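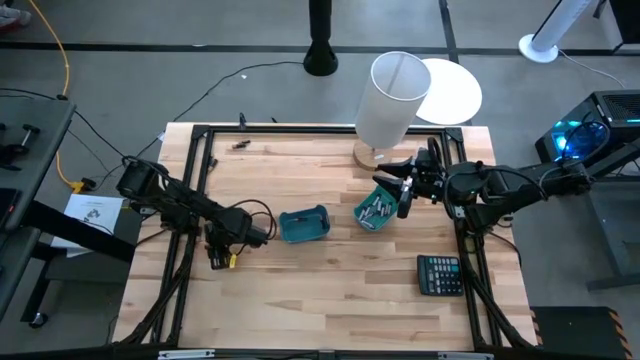 Ticket 700: Trail directions and gate information for Pultham Falls
Status: Closed
Category: Trail listings, access
Opened by: Femke Kramer
Assigned to: Marloes Van Leeuwen, Trail Data Desk

Summary of report
The listing for Pultham Falls directs visitors to park at the Flevholm gate and follow the old logging road to the second creek crossing. The reporter followed these directions and arrived at a washed-out culvert with no visible path on the far bank. The downloaded track showed the route continuing straight across. The reporter turned back and did not reach the falls.

Steps taken by the reporter
The track was downloaded again and compared with the first copy. Both files were the same. The reporter then checked the printed Staltard district map, which shows the trail leaving the road before the culvert, on the uphill side.

Entry 1, Trail Data Desk
The report has been received. The reporter is asked to supply the position where the track and the ground first disagreed, and to state whether the gate was open or closed at the time of the visit.

Entry 2, Femke Kramer
The gate was closed and locked. There was room to park two cars beside it without blocking the road. The track and the road matched until the first creek crossing. After that the track ran to the left of the road, in the creek bed for part of the way. I have attached my own recording as far as the culvert.

Entry 3, Trail Data Desk
The recording has been compared with the published track. The published track was drawn by hand from an older map and was never replaced with a recorded one. The listing also gives the distance from the gate as 6 miles. This figure is the round trip and should have been labeled as such.

The waypoint for the falls is a separate error. It marks Claeys Shoals, a smaller drop on the same creek, 700 feet downstream. Visitors who reached the waypoint would have found the shoals and may have taken them for the main falls.

Entry 4, Trail Data Desk
The following changes have been made to the listing.
Track: hand-drawn line removed. Replaced with the reporter's recording as far as the culvert, and with a recording from the September survey beyond the trail junction.
Waypoint: moved to the base of Pultham Falls. Claeys Shoals now has its own waypoint.
Distance: labeled as round trip.
Directions: now state that the trail leaves the road on the right, 100 yards before the culvert, at a double blaze on a beech tree.
Access: now states that the gate is closed to vehicles all year and that foot travel is permitted.

Entry 5, Femke Kramer
The new track loads correctly on my unit. The waypoint name is cut short on the small screen and reads "Pultham Fa". The elevation profile on the page still shows the old line.

Entry 6, Trail Data Desk
The short name is a limit of the receiver and cannot be changed from the listing. The elevation profile is built from a stored copy of the track. The stored copy has been cleared and the profile now matches the new line.

Resolution
Listing corrected and republished, December 2020. Users who saved the earlier track should delete it before downloading the new one, as some receivers keep both under the same name.

Related tickets
Ticket 71, Flevholm gate, parking limits. Open.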